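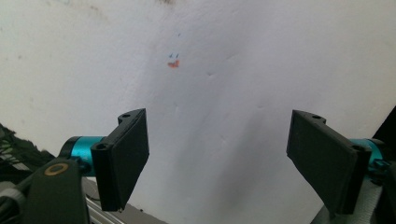

Vol. 16, No. 398

Small marks, white ground

A pale surface records more than its owner intends. A crease turns light into gray, and a few specks near the top read as loudly as ink. Against that, two short blue dashes over a red-orange blotch are enough to suggest a face – eyes and mouth, no outline.

The Trilham studio sheets work at this scale. Makers are asked to keep each mark under 20 mm and leave the rest bare. Yoon, the supplier, sells the stock in packs of 100. Flattening is optional, and most sheets go up on the wall with their ripples.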